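Handout 5: Shapes, scatter and the maple board

Okay, so last time we got a little lost in the vocabulary part, and I promised I'd write it down. I've also moved the sorting activity up front, because Léonie Besnard ran it that way with her group at Bisasstead in July and her people were a lot more awake than mine!

The idea is simple. You put a small set of plastic blocks on a board, you don't line them up, and you ask somebody to tell you what belongs together. Then you wait. Waiting is the hard part — I talk too much and I know it. Some people go straight for color, some go for shape, and every so often you get a person who sorts by "would this roll off the table," which I happen to love. Write down the first rule they use, in their words, before you ask for a second one.
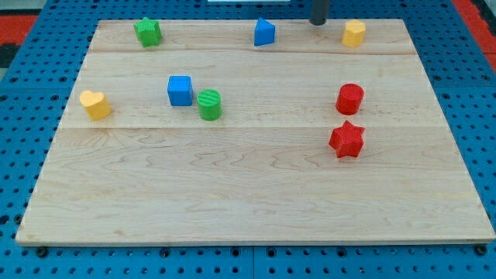

*Fig. 2. Shape blocks on the maple board, before sorting. Find the two rules that put the star and the heart in different groups.*

Color is the quick answer for those two (green star, yellow heart). For the other rule, try points: the star has five and the heart has only the one. Now do the blue triangular prism and the blue cube. Color keeps them together, so you need something else to split them, and this is where the word "face" earns its place. A triangular prism has 5 faces and a cube has 6. Please say "face" and keep "side" for flat shapes. I will nag you about this until the end of the course.

A word on the yellow hexagon. It's a hexagonal prism, so the top is the hexagon and the walls are rectangles. Half of you wrote "hexagon" on the worksheet and I gave you the point, but I won't next time.

Setting up your own:

- Use a plain wood board if you can. Patterned cloth makes the small blocks hard to pick out.
- Scatter first, then leave it alone. If you tidy, you've already hinted at a rule.
- Keep your session under 21 minutes. Mine went longer and Loan Lý started building a tower.

For next class, read the Didenko chapter (skip the part on tilings) and bring one sorting rule we haven't used yet. Hanane Fawzy has the spare blocks if you need to borrow a set.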